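In defence of plain blocks

by Khadija Bouazza

My neighbour bought a toy for her grandson that talks in five languages. It is called Pilidik and it cost over 100 dollars. The boy is three. He pressed the button, he listened politely, and then he went to sit under the table with the lid of a saucepan.

I do not say this to be unkind to my neighbour. I also have bought such things. But I have come to believe that a small child needs very few toys, and that the best of them are still simple coloured shapes on a flat surface.

A block does not tell you what it is. A cylinder can be a tree, a cup or a grandmother. When my daughter was small, we lived in Gerumari Street and had one old bag of blocks, with no instructions. She used them for years. Some days she only moved them from one place to another, very seriously, and I learned to leave her alone.

People say that children get bored with plain things. Perhaps they do, for a few minutes. I think that this boredom is useful, and we are too quick to rescue them from it.

I would also ask parents not to tidy everything into rows by colour. Let the shapes lie where they are. A star beside a cylinder is already the beginning of a story - and the child will find it sooner than we will. 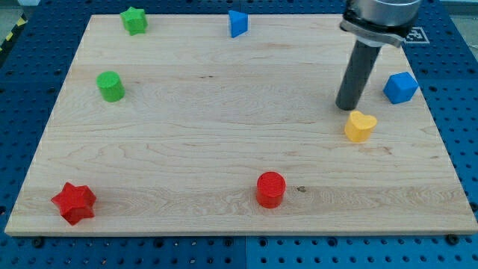
Coloured shapes on a maple board, among them a green star and a blue triangular prism.

My neighbour has asked me what to buy for his next birthday. I told her to keep the saucepan lid, and to look for a second-hand bag of blocks.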